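A desk, a lamp and a long weekend

I have finally started on the workroom! If you've been reading for a while you'll know I've been promising this since we moved to Prellstead, and every time I got near it something else came up (the bathroom ceiling, mostly). But the bank holiday in May was grey and wet, Roland Ellwood from two doors down had offered to help with the heavy bits, and I ran out of excuses.

The plan was simple. One big white table for doing things with my hands, one proper desk for typing, and shelves for everything else. For years I did all of it on the same 90 cm of kitchen worktop, and I can't tell you how lovely it is to leave a job half done and walk away from it.

We moved the big table in first. I did wonder about going for white, as it shows everything, and sure enough there are faint scuffs on it already and little specks that I only notice when I sit down. I don't mind a bit. A white top throws the light back up at you, so small screws and bits of thread are easy to find, and I've always thought a worktable should look as if somebody works at it. There's a strip of light wood along the back that warms it up too.

Then the lamp! I love this lamp. It has a ring for a base and a thin rod that goes up at a slant to a yellow fabric shade, and it cost me 40 pounds from Lorna Chisholm, who was clearing her mum's flat and wanted it to go somewhere it would be used. It sits on the left, and in the evening the whole corner goes the colour of custard.

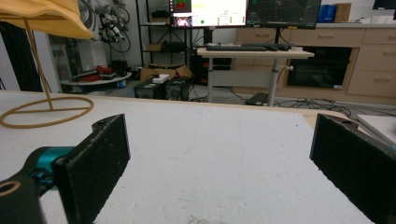

The standing desk

I was a bit sniffy about standing desks until I borrowed one at work for 2 weeks. Mine has a light wood-coloured top and a grey metal leg, and so far it has only a keyboard and mouse on it, and I'd like to keep it that way as long as I can. I stand for emails and sit for anything that needs thinking. Parviz Nazari swears it should be the other way round, so I may try that next week and report back.

Shelves

Black metal, several tiers, and tougher than they look. Roland and I put them together on the Sunday with the radio on and one very short argument over which way up the feet went (he was right). I've been slow to fill them on purpose. There's a dark box in the middle and something in brown cardboard lower down, and that's the sort of pace I'm happy with - last time I filled every shelf in a day and then couldn't find the scissors until autumn.

Still to do

The cables. Oh, the cables. They're up on the wall in a great black tangle, and they're next on my list. I want to take the lot down, sort them by length and tie each one with a scrap of ribbon.

The floor in front of the shelves needs a go as well. There's an open cardboard box there and the two power supplies next to each other, and I keep using the left one as a shelf for a little white box. I'd like all of it up off the floor before I think about a rug.

And I do want a rug! Something with a bit of green in it, if I can find one that won't slide. If you've got one you like, tell me where it came from.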